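Granik 16 Bench Grain Mill

Item no. GR-16
Ships from our Tanoli warehouse
In stock, 2 left at this price

Small mill for people who bake a lot. Wheat, rye, spelt, rice, dry corn. Not for nuts or anything oily, it gums up the stones and you'll be taking it apart all evening.

What you get
Mill with stones fitted
Hopper and lid
Flour spout
Cleaning brush
Spare set of feet
Manual (English, German)

Settings go from cracked grain to fine flour, 16 clicks on the dial. Start coarse and work down with the motor running. Never close the stones up with the mill off and grain sitting in it, that's how most of them come back to us.

Hopper holds 1000 g of wheat. Cord is 3 ft, so think about where your outlet is before you order. Noise: loud. Louder than a blender on the fine settings. Close the kitchen door.

Cleaning. Unplug. Brush only, no water on the stones ever. Run a handful of dry rice thru if it starts to smell stale.

Stones are good for 3000 lb of grain in normal home use. Replacments are listed under Parts, sold as a pair only.

Changes: units shipped after August have the newer dial with the deeper notches. Older dials fit the same shaft, so if you have a Makance or Wellent branded mill from us you can swap it. Email first with your serial number.

Warranty is 2 years on the motor, stones not included. Keep the box, returns without the box get a restocking fee.

Questions on parts, ask for Gunther Janssen. Wholesale and bakery orders go to Junaid Kakakhel, not the general inbox pls.

Price includes shipping in the lower states. Alaska and Hawaii get a quote before we charge the card. 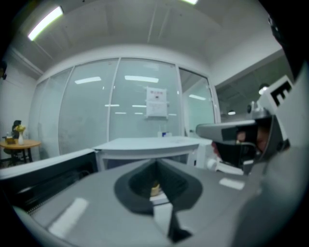

Granik Catalog, September 2023, p. 16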